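Jaltness Slatted Produce Crate

Home > Storage and Display > Crates and Trays > Jaltness Slatted Crate

Overview

The Jaltness is an open-topped pine crate with a slatted base, made by Tetthorpe for fruit and vegetable display, back-of-house storage and short carries between the two. It is supplied assembled. The timber is untreated and unpainted, and will darken with age and light exposure. Colour varies from crate to crate and matching across an order is not offered.

The crate is sold singly or in packs of 12. Dividers, liners and the stacking rail are sold separately and are listed under Accessories.

Construction

Sides are solid board, butt-jointed and fixed at each corner to an internal post. The base is a run of parallel boards set with a gap between each, fixed from underneath into a bearer on both long sides. Fixings are stainless screws, so a damaged slat can be taken out and replaced without disturbing its neighbours. All top edges are eased. The inside faces are sanded to the same grade as the outside, which matters for thin-skinned fruit.

The slat gap is a compromise. It has to be wide enough for air to move up through the load and for grit and leaf to fall out, and narrow enough that a loose grape does not go through. Earlier Tetthorpe crates used a wider gap and needed a liner for anything smaller than a plum. The current gap was adopted in April and applies to all crates with a J stamped on the underside of the base. If you are topping up an older set, check the stamp before mixing them on one display, as the two patterns look different side by side.

Dimensions and load

External length: 40 cm
External width: 34 cm
Handling: two hands, by the side boards
Rated load: 12 kg, evenly distributed
Stacking: 2 high when loaded, with stacking rail fitted
Timber: pine, untreated
Fixings: stainless steel screws
Supplied: assembled, film wrapped

The rated load applies to a crate standing on a flat floor or a full shelf. On open brackets or a two-bar rack, halve it. Point loads in the centre of the base (a single large melon, for instance) should be spread over a piece of board.

Loading mixed fruit

Most customers use the crate for one line at a time. It is equally suited to a small mixed load, and the following applies to grapes, mangoes, stone fruit and similar.

Firm fruit goes in first and against a side board, lying lengthwise. A mango placed this way is supported along its whole length and will not roll when the crate is tilted or carried. Grapes go in last, as whole bunches, laid flat on the slats. Do not hang bunches over the side boards. The stem takes the strain and berries drop.

Keep red and black varieties apart where stock allows. It makes the selection easier to read from standing height and makes a softening bunch easier to spot. Leave bare slats between the groups. A crate with some of its base showing ventilates better than one packed wall to wall, and fruit can be lifted out without dragging it across whatever is next to it.

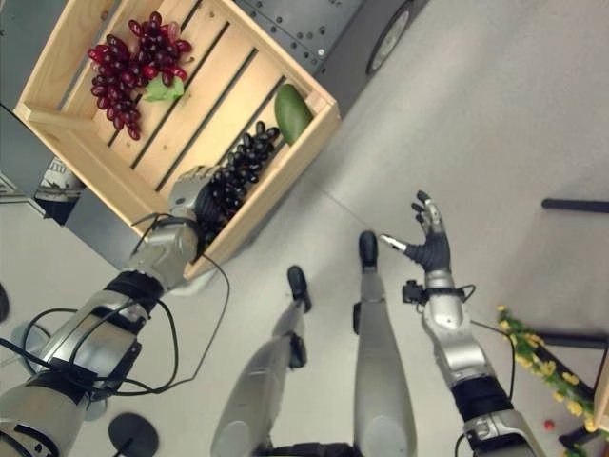 When taking bunches out, lift clear of the side board before moving across. Bunches dragged over the top edge lose berries, and the juice marks untreated pine within minutes. Leaves can be left on for display but should be removed for storage – they hold moisture against the berries and are usually the first thing to turn.

The crate can be used directly on a sealed floor for packing and sorting. It should not be left on a floor overnight in a cool room, where condensation will wick into the bearers. Use a pallet, a rack or the raised feet listed below.

Cleaning and care

Brush out after each use with a stiff dry brush, working along the slats and then through the gaps from below. For stuck residue, wipe with a damp cloth and a mild detergent solution, then wipe again with clean water. Dry upside down with air on both faces of the base.

Do not soak, pressure wash or put through a crate washer. Water driven into the end grain will swell the slats and close the gaps, and the slats may cup on drying. Do not use bleach.

Grape and berry stains are cosmetic. They can be reduced with fine abrasive paper, used along the grain, followed by brushing. Food-grade mineral oil may be applied to the outside faces. We do not recommend oiling the slats.

Inspect for raised grain and loose screws when cleaning. Screws can be nipped up with a hand driver. Power drivers strip the pine.

Accessories

Sembiring liner: unbleached cotton, washable, tapes to the corner posts. Recommended for cherries and blueberries. Reduces airflow through the base, so not suitable for long storage.

Sembiring divider: single pine board, drops across the width of the crate and can be set at any point along its length. No tools needed.

Jimeck stacking rail: powder-coated steel, sold in pairs. Fits over the long sides. Required for any loaded stack.

Jimeck raised feet: set of four, screw fixed to the bearers. Raises the base clear of a damp floor. Cannot be used together with the stacking rail.

Spare slat: single board, pre-drilled, with screws. State whether your crate carries the J stamp when ordering, as the older slats are a different width.

Ordering and delivery

Single crates ship in a carton. Packs of 12 ship nested in pairs on a half pallet and need a ground-floor delivery point with level access. Orders for mixed packs (crates with dividers already fitted) take longer to leave the warehouse, and the lead time is confirmed by email once the order is placed.

Check the corners and the base slats before signing for a pallet. Hairline splits at the ends of slats are normal in pine and do not affect the load rating. A split that runs through a screw hole is a fault and will be replaced under warranty.

Warranty

Two years on joints and fixings in normal indoor use. The warranty does not cover staining, colour change, washing damage or crates used outdoors. Keep your order number, as the crates are not individually serialised.

Technical questions about loading, racking or older Tetthorpe crates can be sent to Bình Trương through the trade enquiries form. Please include a photo of the underside of the base if the query is about spares.

Specifications current as of Tuesday, July 5, 2022.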